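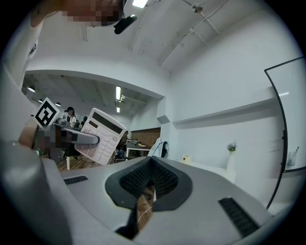 Betari is coming back to Ollwood, and this time it's bringing the chairs

If you've lived in Ollwood for any length of time you have probably bought something at Betari without meaning to. I went in once for a box of envelopes and walked out with a two-drawer filing cabinet, which I then had to get home on the bus (the driver was very nice about it). So I was pretty sad when the secondhand office store shut its doors on Ina Street last spring, and I'm very happy to report that it's opening again, in a bigger space, at the old carpet showroom on Laxdal Road. Doors open Thursday at 10 in the morning.

I got to poke around the new place earlier this week while the shelves were still going up. It's huge! The Ina Street store was basically a hallway with ambitions. You had to turn sideways to get past the printers, and if someone was coming the other way with a lamp, one of you had to back up into the paper goods. The carpet showroom is one big open floor with high windows on the parking lot side, and the staff have put the desks down the middle in two long rows, so you can walk all the way around a desk before you decide on it. They've kept the old wooden counter from Ina Street, dents and all, and the bell.

What's new is the furniture. The old store never had room for much beyond a few stools and whatever desk happened to be blocking the back door. Now there's a whole side of the building for chairs, bookcases, meeting tables and room dividers, most of it bought from offices that are closing or cutting down on floor space. The opening stock list runs to 1,249 items, and that doesn't include the small stuff in the bins, which gets sold by the scoop. Yes, you can buy paper clips by the scoop. I asked what happens if you get a few thumbtacks mixed in and was told to watch my fingers.

Prices look a lot like they used to. Most of the things on the small shelves (staplers, hole punches, desk trays, calculators, tape dispensers) are $5 or less. Desk lamps start at $19. Chairs go by condition, with a colored sticker on the back, and the chart explaining the colors is taped to the wall by the entrance, so take a look at it before you fall in love with anything. I didn't, and I fell in love with a green swivel chair that was well out of my range.

The trade-in shelf is back too, which I know a lot of people were asking about. You bring in something clean that works, the staff take a look, and you get store credit on the spot. There are a few changes to how it runs:

Trade-ins are taken from 10 until noon, Thursday through Saturday, at the side door by the loading ramp.

The limit is 4 items per visit. If you're clearing out a whole office, call ahead and they'll set up a time to come to you.

Credit is good for a year now. On Ina Street it ran out after six months, and I lost some that way, and I'm still a little sore about it.

No monitors with cracked screens, no chemical cleaners, no mattresses. I don't know who was bringing mattresses to an office store but it was on the printed sign, so it must have come up.

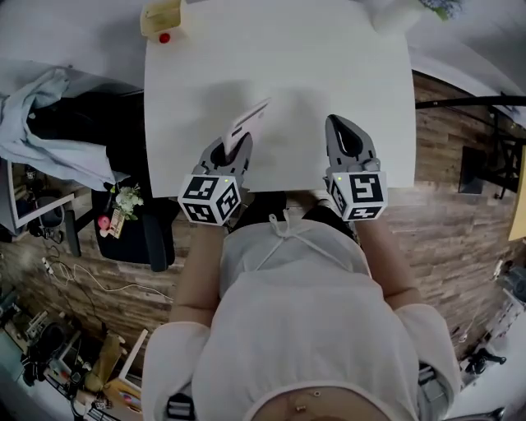
Can I use my old Betari store credit at the new location?

Any credit slip from the Ina Street store will be honored through the end of November, even if the date on it has passed. Bring the paper slip with you, and ask at the counter before you start shopping so it can be swapped for one of the new cards.

That was the best news of my visit, personally. I went straight home and turned out the kitchen drawer, and I found one slip and half of another. I'm told half a slip is fine if the number is on it. Mine has most of a number. We'll see!

Now, getting there. Laxdal Road isn't as handy as Ina Street if you're on foot, and I think that's the one real drawback of the move. The sidewalk is good as far as the gas station and then it sort of gives up for a block, and you end up walking along the grass. The city says that stretch is on its repair list but hasn't put a date on it. The bus stops across the road, and the crossing has a push button that takes its sweet time. If you drive, the lot behind the building is free, and there's a loading space right by the ramp where you can stop for fifteen minutes to get your things into the car. Please don't park in the tire shop's spaces next door. The folks there have already had a week of delivery trucks turning around in their driveway and they've been good sports.

Delivery is available inside Ollwood for bigger pieces. The fee depends on how far you live from the store and whether there are stairs, and you need to measure your doorways first. I really can't say this strongly enough, because I'm a person who once spent a whole Saturday with a bookcase stuck in the front hall, climbing over it to get to the bathroom. Measure the door, measure the thing, and then measure the turn at the top of the stairs. The store has paper tape measures in a cup by the register and you can just take one.

There's also a little repair bench near the back, which is new and which I think is going to be the most popular thing in the building. It's not a full repair shop. You can't drop off a printer and come back for it. But you can borrow a screwdriver or a hex key, sit down, and tighten up whatever you just bought, and if you're stuck there's usually a staff member close by who has seen that exact wobble before. They're keeping a box of spare casters, drawer pulls and shelf pins, and you can dig through it for free if you're fixing something from the store. I watched a woman get a desk drawer running smoothly again with a bit of candle wax, and she was so pleased with herself that she opened and shut it for the rest of us a good few times.

I should mention the noise, as a few neighbors on Laxdal Road brought it up when the plans were posted. Trucks will only come in before lunch, and none on Sundays. The store asked the city for that condition itself. The metal ramp has been covered with rubber matting, and I stood outside while a load of cabinets came down it, and it was loud, but it was a cabinet kind of loud and then it stopped. A couple of people who live across the street told me they'd rather have a busy store than another winter of a dark building with a leaking gutter. The gutter has been fixed, by the way.

As for the old place on Ina Street, the sign in the window says it's been leased and gives no name. I've heard a bakery and I've heard a phone store, from people who all sounded very sure. I'm hoping for the bakery. If you know something, write in!

One more thing before the practical stuff. A lot of what Betari sells goes to people setting up at home, and I've gotten plenty of letters this year from readers doing schoolwork or paying bills or running a small business from the end of the kitchen table. If that's you, my advice is to spend your money on the chair first. I did it the other way around. I bought a beautiful desk, sat at it on a folding chair for a year, and my back has never forgiven me. Sit in the thing for ten minutes before you pay. Bring a book. The staff don't mind, and there's a bench by the windows for whoever came with you. Check that it goes up and down and stays where you put it, lean back in it, and put your feet flat on the floor. If your feet are dangling, keep looking, however nice the color is.

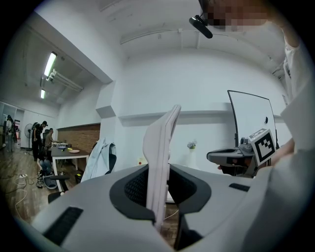 Opening week hours and details

Betari, Laxdal Road, Ollwood, in the former carpet showroom.

Thursday to Saturday, 10 a.m. to 6 p.m. Sunday, noon to 4 p.m. Closed the rest of the week until the back storeroom is finished, then open daily.

Cash and cards are both fine. Checks are not being taken anymore.

Larger items can be held overnight with a deposit. Small items can't be held at all, so if you see a good stapler, grab it.

There's coffee on opening morning until it runs out. Bring your own mug if you can, or buy one from the bin by the door.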